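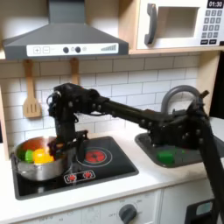
You're being unfair to Grumlow, a reader commented under my last post, and the new squad presets are the best thing they've added since launch, so maybe play the update for more than an evening before complaining. Fair enough. I've now played it for two weeks and I'm still complaining.

For anyone who doesn't follow it, Grumlow is the mobile tower game from Mevero where you send little columns of critters down a road and the other player sends theirs back up. The patch notes for version 2 promised "80 all-new presets." I went through every one of them. A lot of the new ones are an old one flipped left to right. Lantern Line and Night Lantern Line have the same units in the same order, and one of them is purple. If a purple version counts as all-new then I suppose the number is right.

The comment also said the presets level the field for newer players. I'd like to believe it. What I see in matches is that the free ones put your slow units at the front, where they block everything behind them on the Saltivgate map, and the paid ones don't. Maybe that's an accident. It's been an accident since December, and the support page still says they're looking into it.

I kept a log of my ranked matches, 213 of them, mostly on the bus. I won't pretend it's science. I play at odd hours, I'm not very good, and I tend to quit while I'm mad. But I lost far more often with the free presets than when I placed units by hand, and hand placement is the thing Mevero moved three menus deep in this update. You now tap Army, then Advanced, then a gear that looks like it opens sound settings. It doesn't save your layout when you close the app, either.

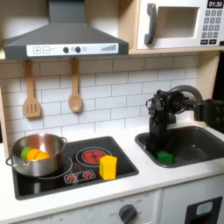

Gray range hood with the microwave next to it, display at 01:30.

The other argument I keep hearing is that the community editor will fix all this. The Rathnayake mod already lets you save your own layouts on Android, 20 slots, and it works fine apart from crashing when you rotate the phone. So a hobby project has the feature and the studio says it's "exploring" it. I've been reading that word in patch notes for a long time and I can't think of a time it ended with anything I could download. I'd also be careful with the mod in ranked, as the rules on outside tools got reworded in this patch and I can't tell from the new text whether it's allowed.

Some credit where it's due: the reconnect button is better. I dropped out of a match in a tunnel and got back in before my gate fell, which never used to happen. The new drum music is nice too.

I'll leave the game installed for now. If the next patch puts hand placement back on the main screen I'll write a nicer post. If it brings a second purple lantern, I'm going back to sudoku.

Posted Mar 14, 2026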